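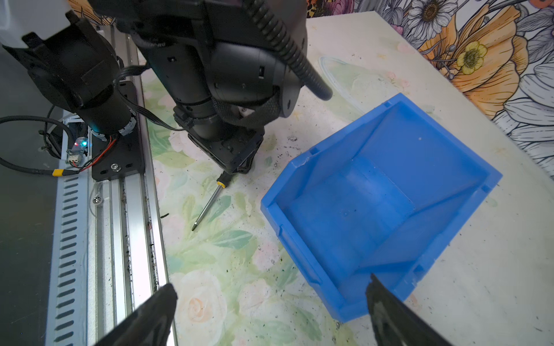

The first thing Anqi Liao wants visitors to know about the Bremix is that it does not mind being interrupted. She has been selling the two-armed kit out of a shop in Umville since March, and she has watched a great many people lean over it, ask what it is doing, and then reach in and move the very thing it was about to pick up.

"Everybody does it," she told me, pouring tea. "So we made that the demonstration."

The job she likes to show is a tidying job, the kind any of us would put off until after supper. There is a screwdriver, and there is a blue bin, and the one ought to end up in the other. You teach the arms by guiding a smaller matching pair with your own hands while the kit records what you do, and then you do it again, and again, a little differently each time. Liao suggests 30 rounds before you expect anything of it and 200 before you start to brag. I managed 40 on my first afternoon (with a break for cake!) and came away with a sore shoulder and a real respect for anybody who does this for a living.

What you are paying for, apart from the arms themselves, is the small camera at each wrist and the software from Rarkine that ties everything together. The software is called Raju, and I have to say I grew fond of it. It talks to you in plain sentences. When I had a cable plugged into the wrong port it said so and told me which port to use, and I have owned printers for twenty years that never once did me that courtesy. 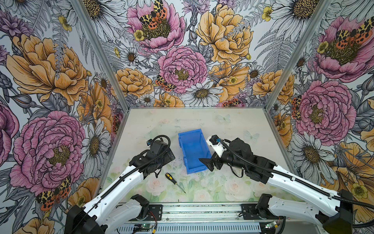
A long thin tool is harder than it sounds, mind you. Pinch a screwdriver by the shaft and the heavy handle wants to swing. Pinch it by the handle and you have to decide, well before you get to the bin, which way the whole thing is going to point. Liao teaches her customers to use the second arm to steady the bin by its rim, and most of them, she says, start out forgetting they have a second arm at all. I certainly did.

Zdzisław Grabowska, a retired machinist who bought one of the first kits, is less gentle in his opinions. He thinks the printed manual is too short and the chapter on calibration is in the wrong place, and he has written to Rarkine about both. He also runs his kit nearly every evening. "I complain about things I use," he said.

The manual is 228 pages, for what it's worth, and I thought that was plenty, but I do agree with him about calibration. It comes after the first exercise and it should come before. Set aside a whole morning for that part, clear the table before you start, and keep the little hex key somewhere you'll find it again, as you will be wanting it most weeks.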